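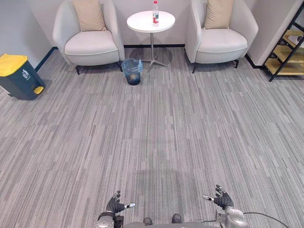 Robot hands facing the seating area, with the lined wastebasket by the table.

Home News Standards Events Contact

Brillura has adopted a code of practice for service robots that handle household waste. The code, issued in June, has 14 clauses and applies to all Trirska trials. 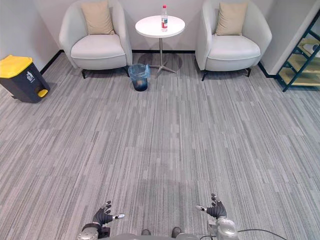
Under clause 4, operators must confirm a clear path across the floor before the arms are enabled. Emergency stops are to be tested at the start of each shift.

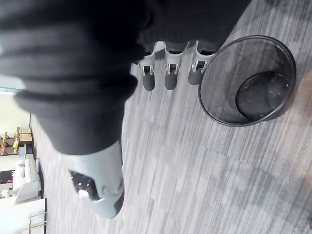
Fabric sleeves must be inspected for wear, and grip force must be recorded for every basket or liner handled.

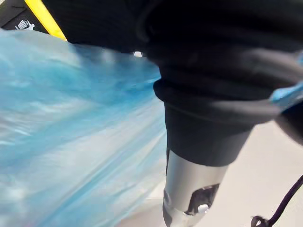

"The records will be open to review," said Conceição Barreto, head of safety. Comments may be sent to Jaime Prata at the Skatow office.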